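Ticket 227 - Cloth folding, bedroom task: keeps losing the second corner
Project: Andale (household chores)
Status: Open, workaround in place
Priority: Medium
Opened: 9 June 2018

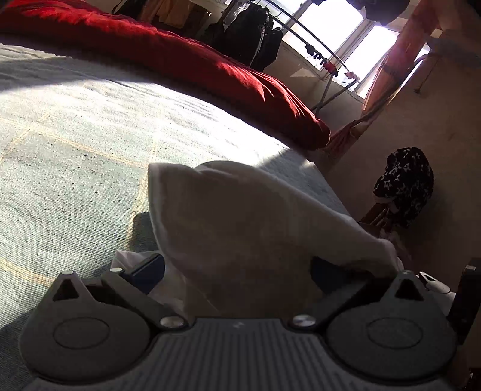

Fig. 1. White cloth held up over the bed, window behind.

Summary

Folding routine does fine on the bench and badly in a real bedroom. First corner gets picked up most of the time. Second corner is where it goes wrong. Model either grabs the wrong bit of cloth, or decides the bedspread is the cloth and has a go at that instead.

Chu want a yes or no on "can it fold laundry" before October. Right now the answer is no. Can it fold one flat square of cloth on a plain table, yes. Details below, please read before replying, last time half the replies were about the wrong grasp.

Setup

Fingers: the blue pads, not the old ones
Surface: made-up bed, striped cover
Cloth: plain white, hemmed, single layer
Light: daylight from the window, nothing else on
Policy: Andale fold, trained on the bench set plus 3,000 bedroom grasps
Trials: 30 per change

What should happen

1. Pick corner A, lift clear of the bed
2. Find corner B along the hem
3. Bring A over to B, let go
4. Smooth, once
5. Repeat for the second fold

What does happen

Step 1 ok. Step 2 is a mess. With the window behind it the cloth goes grey-brown and the pale hem is the only bit the model can follow with any confidence. If the hem is turned away it picks the top of the fold as an edge, pinches there, and you get a bunch of cloth in the pads instead of a corner. After that no sensible fold is possible and it should stop. It does not stop. It carries on and calls it done.

Log

Entry 1
Ran as shipped. 30 trials, 3 good folds. Rest were bunched or dropped. Reported success on nearly all of them so the success check is useless, see seperate note at the bottom.

Entry 2
Tried curtain drawn. Better at finding the edge, worse at everything else, depth went noisy. Not a fix anyway. People are not going to draw the curtains so the machine can fold a cloth.

Entry 3
Swapped the exposure setting to favour the cloth over the window. Helps. Hem visible for longer during the lift. But the sunny part of the bedcover now blows out almost white and the model thinks it's cloth. Went for the cover on the next run and pulled a ridge up in it.

Entry 4
Masked the bed out using a still taken before the cloth goes down. Works until anything shifts the cover, and entry 3 shows what shifts the cover. Mask is stale after one bad grasp. Left it in, with a refresh between trials.

Entry 5
Question from Driltix: are the yellowish stripes the trouble? Partly. A stripe running up to the cloth gets read as a continuation of the hem. Tested by turning the cloth so its edge sits at an angle to the stripes. Fewer false edges. Can't ask for that in someone's house though.

Entry 6
Shadows. The cloth throws one on the bed right beside its own hem, rounded and dark, and the model likes it as an edge nearly as much as the stripe. Moves as the cloth moves so the mask does nothing for it. Added shadow examples to the training set, retrain is queued.

Entry 7
Checked grip force as suggested by Furnasis. Not the problem. Cloth stays in the pads in a normal lift. Thin material though, folds drop down between the fingers and bunch over the plate. If a loose corner ends up in there the camera sees a corner and the policy picks it as corner B. It is holding the thing it is looking for. That accounts for a good few of the weird ones.

Entry 8
Ignored anything seen between the fingers when searching for B. Cheap change, best result so far. Still nowhere near usable but no more trying to fold the cloth into its own grip.

Workaround for now

- Exposure set for cloth, not room
- Refresh bed mask before every trial
- Ignore region between the fingers
- If the hem is lost for more than 3 seconds, put the cloth down and start again
- Don't trust the "done" message. Look at it.

Replies

Driltix support
Thanks for the log. Can you confirm whether putting the cloth down and starting again counts as a failed trial on your side? We count it as a pass if the final fold is square.

Reply from ticket owner
Counts as a pass if it gets there in two goes. More than that, fail. A person folds this in a few seconds without looking properly, I'm not giving it five tries and calling that housework.

Driltix support
Understood. Would a plain mat on the bed be acceptable?

Reply from ticket owner
For the bench team, sure. For this ticket no. Whole point is the room as it is. Bed with a patterned cover, red bedding rolled along the far side, clothes on the rack, sun coming straight in. If it needs a mat and a blind we've built a second chore to go with the first one. Please don't close this on the mat result.

Furnasis
On our side we see the same with tea towels over a chair back. Found that lifting higher before looking for B gave the hem time to hang straight. Costs a couple of seconds. Worth a try?

Reply from ticket owner
Will try. Suspect it makes the backlight worse, higher up means more window behind the cloth. Will post numbers either way.

Success check (moved from entry 1)

Current check asks: is there a white rectangle smaller than the starting one. A bunched up cloth passes if the box drawn round it is small enough. A dropped cloth half over itself passes. Needs to look at layers and edges, or at least compare the corners. Until that's sorted no success rate out of this project should go in a report, mine included. Have told Chu.

Where that leaves the October question

Draft wording, comments welcome:

Lifting one cloth off a bed: yes, mostly.
Finding the next corner in ordinary daylight: not reliably.
Finishing a fold and knowing whether it's any good: no.
Picking one item out of a pile and doing the above: not tested, wouldn't bother yet.

To do

- Retrain with shadow examples, rerun 30
- Higher lift, as per Furnasis
- New success check, owner needed
- Try a coloured cloth, to see how much of this is white on pale bedding
- Get the bench team to stop quoting teh bench number to Chu

Leaving open. Next update when the retrain finishes.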